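Filed under: Data Cards > Manipulation > House Rules

# Komby Cloth Folding Set

Hi! I put this card together for anyone at Mustham who wants to use the cloth episodes, or (even better) add some. There are 3470 episodes in the January release, 39 of them held out for checking.

## Rules I'd like you to stick to

- Keep the failed folds. Mark them `fail` and move on, please don't delete them!
- Close the fingers before you press down on fabric. Open tips snag, and I've already lost one nice napkin that way.
- Wipe the wrist lens every 16 episodes. A bit of blur is fine and I leave it in, smears are not.
- Stop at 2000 frames, even if you're *so* close to done.
- One operator per session, and write down which speed limit you used. The Catard loader reads it from `session.yaml` and gets grumpy if it's blank.

## Labels

I only use `reach`, `press`, `drag`, `fold` and `release`. We tried a longer list and we kept disagreeing over where one ended and the next began, so back to five it was.

If you're not sure between `press` and `drag`, go with `press` until the cloth clearly shifts.

12 comments | 4 shares

Related:
- Shojaei gripper checklist
- Catard loader: setup notes
- Naming your sessions

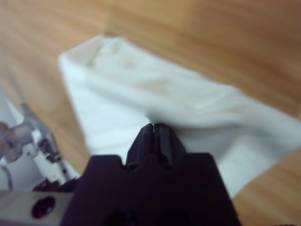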